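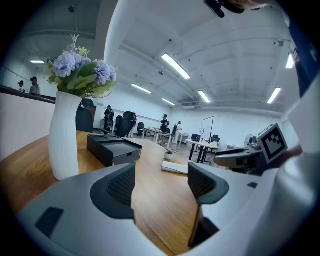 **Dusty fake hydrangeas – can they be washed?**

Posted by Navaratnam

Got a bunch of artificial flowers off my sister when she moved out to Oltville, mostly fabric hydrangeas with some wiry bits of greenery. Lovely but they've been in her loft and there's a greyish film all over the petals. Tried a feather duster, just moved it about. Tried the hoover with a sock over the end and lost a petal. Two petals if I'm truthful.

Can I put them in water? Don't know what they're made of, no label. The leaves feel more like plastic, the flower heads are definitley cloth. Would quite like them done before March as we have people staying. Also the stems are too long for everything I own, so if anyone knows how to shorten them without wrecking them, that too. Thanks

---

**Piyumi Talukder**

Do a test first. One petal at the back, damp cotton bud, cool water, press it on white kitchen roll. If colour comes off, stop there and stay dry.

If it's clean:

- Bowl of cool water, small squirt of washing up liquid. Not hot, the glue goes.
- Hold by the stem, heads down, swish for a few seconds. Don't soak. I left mine for 30 minutes once while on the phone and the heads slid straight off the stalks.
- Rinse the same way in plain water.
- Shake over the bath, then hang upside down from a coat hanger. Out of the sun – blues fade worst.

They look awful when wet. All clumped. Don't panic, leave them overnight and then tease the petals apart with your fingers. A hairdryer on cool helps, never on warm.

If the dye does run, try the salt thing. Big paper bag, half a cup of table salt, flowers in heads first, hold the top shut round the stems and shake for a couple of minutes. Outside if you can. Gets more off than you'd think.

Stems: there's wire inside so not kitchen scissors, you'll ruin them. Pliers with a cutting edge. Or don't cut at all, bend the bottom 5 cm or so back up on itself, then you can change your mind if you get a taller vase.

---

**ostmont_lad**

just buy new ones mate, they had them in the Clurero sale for almost nothing

---

**Navaratnam**

Not buying new, they were my sister's!

Piyumi – cotton bud test came up a bit blue so went with salt. Used the bag the bread came in. Much better, salt was properly grey afterwards. Wiped the leaves seperately with a damp cloth and those have come up shiny. Bent the stems like you said. One head is a bit wonky now but it can face the wall.

Is there anything to stop the dust coming back or do I just keep doing this?

---

**Piyumi Talukder**

Keep doing it I'm afraid. You can get sprays but I found mine left them sticky and then they grabbed more dust. Hairdryer on cool every couple of weeks, by an open window, and keep them out of the kitchen. Grease is much harder to shift than dust.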